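Hundholm releases packing and lining-care guidance for hard-shell suitcases

Sarkalbridge, July – Hundholm, the luggage repair and refurbishment workshop, has released its packing and lining-care guidance for hard-shell suitcases. The guidance covers fabric linings, zippered dividers, interior pockets and the distribution of load between the two shells. It applies to cases in active use and to cases held in storage between trips.

The document was prepared from a review of 340 suitcases received at the Sarkalbridge workshop for interior repair. Exterior faults such as cracked shells, failed wheels and bent handles were excluded and are dealt with in separate service notes. Of the cases reviewed, 53 had a lining that had separated from the shell along at least one edge. The remainder had faults in the zipper tape, slider, pull tab or pocket stitching.

"Owners look after the shell and tend to forget the lining," said Barrett Oyelaran, technical manager at Hundholm. "Most of the interior damage we see is at a seam or at the end of a zipper. It gets there through loading, and it can be reduced by changing the order in which the case is packed."

Preparation

The guidance recommends that a case be opened fully on the floor before packing, with both shells supported. Packing on a bed is not advised, as the mattress gives way under the heavier shell and puts the hinge out of line. A mat or folded blanket should be placed under the case on tile, concrete or timber floors to protect the outer finish.

The floor space beside the case should be kept for items that are going in last. In family households these are commonly toys, sleepwear and anything a child will want before departure. Setting them next to the open shell, within reach, avoids unpacking a closed compartment to find room for them.

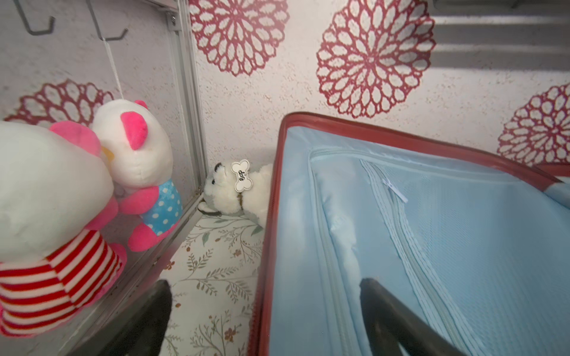
Linings should be checked by hand before anything is loaded. The palm is run along the full length of the rim, pressing lightly outward. Fabric that lifts away from the edge should be repaired before travel. Puckering in a lining is not a fault in itself. Many linings are cut with extra fabric so that the pocket behind them can expand, and the excess gathers when the pocket is empty. Puckering should be investigated only where the stitching beneath it has opened or the fabric has begun to fray.

Zippers and pull tabs

Interior zippers are lighter than the main closure and are not intended to carry load. Hundholm advises the following:

Open the zipper completely before filling a pocket.
Fill from the closed end toward the opening.
Keep rigid objects clear of the zipper tape.
Draw the slider in line with the track, holding the tape flat with the other hand.
Stop if the slider binds, and move it back before trying again.

Light-coloured tape shows soiling early. It can be cleaned with a soft brush and a cloth dampened with mild dish soap and water, then left open to air dry. Bleach and solvent cleaners should not be used on dyed linings. Wax or silicone lubricant should be kept off interior sliders, where it transfers to clothing.

Load distribution

Heavy items such as shoes and toiletry bags are placed at the wheel end of the deeper shell. Folded clothing fills the centre. Lining pockets are reserved for flat, soft articles, including socks, scarves and documents in a sleeve. Hundholm recommends a maximum of 400 grams in any one lining pocket. Above that figure the stitching at the pocket mouth carries weight whenever the case is stood upright.

Soft toys should be packed last, in the shallower shell, and should not be used as padding around breakable objects. Tags, collars and other attachments should be tucked under the toy and away from the rim, where they can be caught as the shells are brought together. A large toy may be laid on its side to reduce the closing height.

"We take a lot of ribbon and toy fur out of main zippers," Oyelaran said. "The usual remedy is to cut the item free, and owners would prefer that we didn't."

Storage

Cases should be emptied, vacuumed with an upholstery nozzle and left open for 10 hours before being put away. All interior zippers should be left closed and all pockets empty. Cases stored one inside another should be separated by a cotton sheet, so that the wheels and handle of the smaller case do not bear on the lining of the larger one. Storage in a garage or roof space is not recommended where the case will be exposed to prolonged heat, which softens the adhesive used on some lining edges.

Repairs

The guidance sets out which repairs can be carried out at home. Replacement of a pull tab, closure of a short split in a pocket seam and surface cleaning are considered suitable. Re-bonding of a lining along the rim, replacement of zipper tape and any work near the hinge should be referred to a repairer. Household glues are specifically excluded, as they harden in the fabric and prevent the edge from being bonded correctly at a later date.

Availability

Printed copies of the guidance are available at the Hundholm counter in Sarkalbridge and through the Brilldale drop-off point. A condensed card, sized to fit an interior pocket, will be included with every case returned from repair. Retailers wishing to supply the card with new luggage may request stock through the workshop.

Media enquiries
Barrett Oyelaran, Technical Manager
Hundholm, Sarkalbridge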